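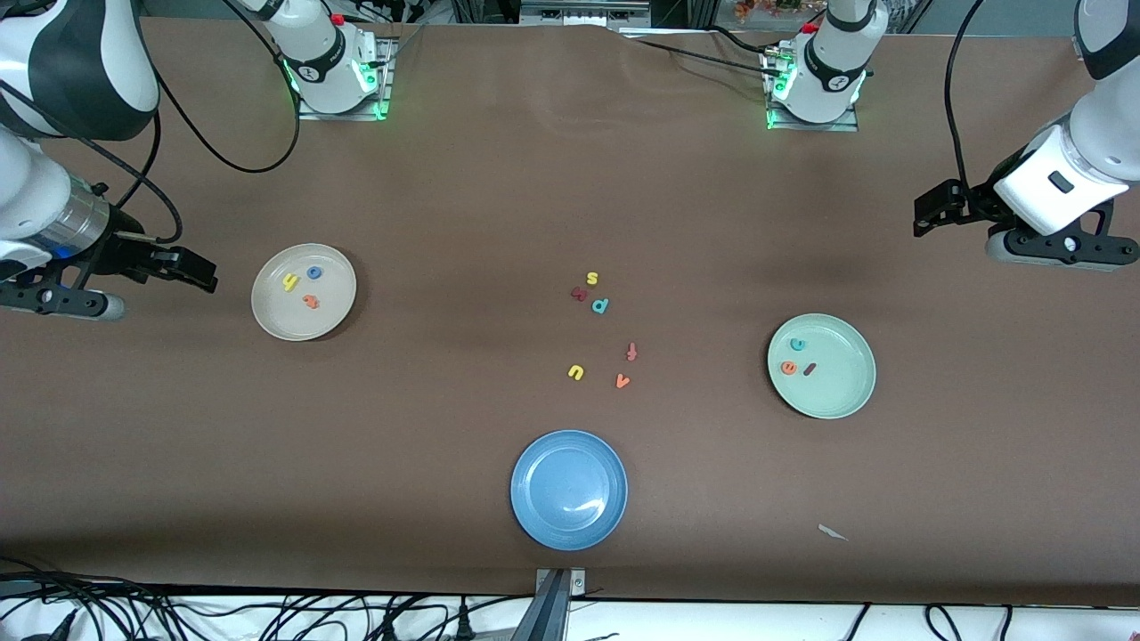 Open Day at the Namstead Robot Lab: Your Questions

When is it, and where do I go?

The open day is July 11, 2022, in the Ziltstead building on the Namstead campus. Come in by the side entrance on Prultby Street and follow the yellow tape up to room 631. Doors open after lunch and we keep going until people drift home.

What will I get to see?

Our two-armed robot sorting foam letters onto plates! It's the same work we do every week, on the same table, with the same brown paper over it. The letters start out in the middle and the arms pick them up and set them down on a plate. It sounds simple until you watch a gripper go after an "s" that landed next to two other letters, and then you'll be leaning in like everybody else.

Why foam letters?

They're light, they're cheap, and every one is a different shape. An "l" is easy to grab. An "o" has a hole in the middle and gives us more trouble than you'd think. Kids also know right away what they're looking at, so they start calling out instructions before we've finished saying hello.

How does it decide which letter goes where?

We give it a rule for each round. It might be vowels on one plate, or letters from somebody's name on another. Taner Sönmez will be at the keyboard and takes requests, so think up a good one on your way over.

Will it make mistakes?

Yes, plenty! Letters get dropped, and now and then one gets nudged clear across the paper. We leave those rounds in. Kulsoom Bhutto will be talking through what the robot was trying to do when it goes wrong, and those are my favorite ten minutes of the whole afternoon.

Can I touch the arms?

Not while they're running. There's a line on the floor, please stay behind it. Between rounds Leandro Rivas shuts everything down and you can come up close, look at the fingers, and ask him anything. Each arm has a red button on its base - please leave those to Leandro.

Can I scatter the letters myself?

Please do, as long as the arms are stopped. Toss them however you like. Piles are harder for the robot, and we enjoy that.

Is it okay for little kids?

Ages 4 and up have the best time. Younger ones are welcome if someone is holding them. The motors hum a bit but it isn't loud.

Do I need a ticket?

No. The building holds 100 of us, so you may wait in the hall for a few minutes. Inmaculada Bermúdez will be out there with spare letters and a paper version of the game.

I can't make it. Will you do it again?

We're planning a second one in September, with two new rounds if we get them working by then. School groups can write to Valeriano Valcárcel at the front office.

Related
Getting to Namstead by bus
Notes from the Bondarchuk workshop
School visits: how to book
Why grippers drop things
Past open days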